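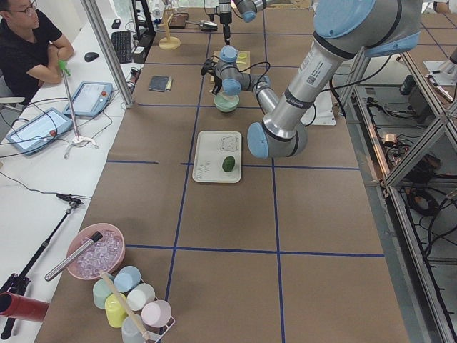

Laskowska Studios – Second Floor Lunch Club

I have been in charge of the avocado for a month now, and I would like to put on record that it's a bigger job than it sounds.

The lunch club started in September, when the sandwich place downstairs closed and left the whole second floor to fend for itself. Marcela Vrabec sent around a note proposing that we cook for each other, one person per day, at one table, with real dishes. Most of us said yes before reading the part about dishes. By the end of the first week we had a rota, a shared shelf in the fridge and a feud over whether cilantro counts as a courtesy or an attack.

My name came up next to "avocado, toast, etc." I don't remember agreeing to the etc.

Let me start with the tray, which is the one thing I'd save in a fire. It's cream white, it has rounded corners, and in the upper right there's a line drawing of a face that I say is a bear. Tadeusz says it's a dog. Aniela Dudek looked at it for a long time and said it reminded her of her uncle, and we left it there. I bought it at the Joveck closing sale along with a lamp I have since regretted. An avocado sits on it very nicely. You put a whole one down on the lower right and suddenly it looks like the bear has been told to guard it and has decided to look the other way.

The pale green bowl is for mashing. I have been told that a person should mash on the board with a fork, like they do in the videos, and I have tried that, and I spent the afternoon with lime juice in my sleeve. A bowl has sides. I'm a great believer in sides.

Then there's the cutting board, light wood, which lives at the back of the table and is supposed to be for fruit and bread only. I wrote this rule. I also broke it, with an onion, and Grażyna Tomaszewski could tell from across the room the next morning when her apple tasted like soup. So I now own a second board, and it stays in a drawer, and we don't discuss it.

The table itself is big and brown and marked off with dark blue tape into large rectangles. For eating purposes this is wonderful. Give a group of adults a table with lines on it and they will start behaving like a small country. Tanvir Mollah has claimed a rectangle by the near edge and gets visibly unhappy if a spoon drifts over the border. I like the middle for the tray, mostly for reach. There's a gap in one of the strips right by it, and I've come to think of that as customs.

The actual toast. People keep asking for the recipe, by which I mean Tanvir asked once, so I'll give it.

Take 4 slices of something with a serious crust. Two avocados that give a little when you press near the stem. If they don't give, have something else for lunch. I have tried the paper bag with a banana, the sunny windowsill and plain staring, and the avocado ripens when it feels like it, usually at 2 in the morning. Mash them with the juice of half a lime and more salt than you think is decent. Leave lumps. Grażyna likes hers smooth and is welcome to go on mashing after I've finished, and she does.

Toast the bread darker than usual. Rub the slices with a cut clove of garlic while they're hot (this is the etc., I have decided). Pile it on, then chili flakes, then olive oil, then carry it to the table quickly, before somebody asks what's in it.

I tried an egg on top for a while. We have one small pan, and frying eggs in it one at a time meant the first person was finished before the last person had a plate. Aniela suggested baking them in a muffin tin at 200 degrees Celsius, which worked well enough until I forgot them during a phone call. The tin has gone to soak. It's been soaking since before the clocks changed.

The dishes remain the weak point. Everyone loves the real bowls until it's time to wash the real bowls. Marcela put up a chart, Tadeusz put up a correction to the chart, and I've taken to washing the tray myself, straight after lunch, by hand, with the soft side of the sponge. Partly out of love and partly because I once saw someone go at the bear with steel wool.

Grażyna is cooking tomorrow and has promised beet soup. I've moved the tray to a high shelf.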